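Forholm toy library is moving, and I got a peek

June 13, 2022

If you've been meaning to return that puzzle from last winter, now's the time! The Forholm toy library closes its old spot on Tillman Street at the end of the month and opens again in July, two doors up from the bakery. I stopped by this morning and came home with a train set I had no plans to borrow.
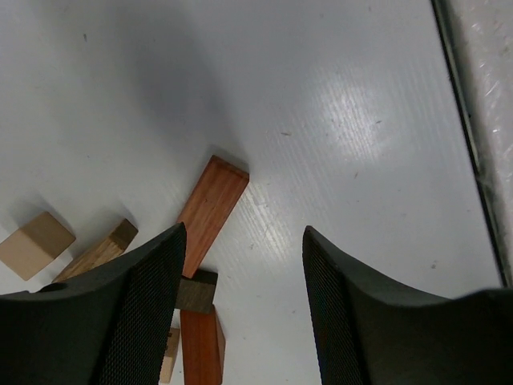 Wooden blocks in different colors and sizes on a white tabletop.

Alina Crăciun, who runs the place, told me the collection is up to nearly 3000 toys now, and the old back room just can't hold them. The new space has a proper stroller ramp (finally) and a reading corner – I'm already jealous of the kids who get the window seat.

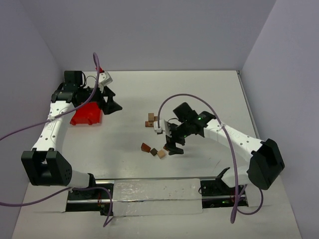

Membership stays at $12 a year, and you can still take home 4 toys at a time. Late fees are being dropped for anything that comes back before the move, so go check under the couch. Alina is also looking for people with cars to help carry boxes, and she promised me there will be cake. I said yes before she got to the part about the stairs.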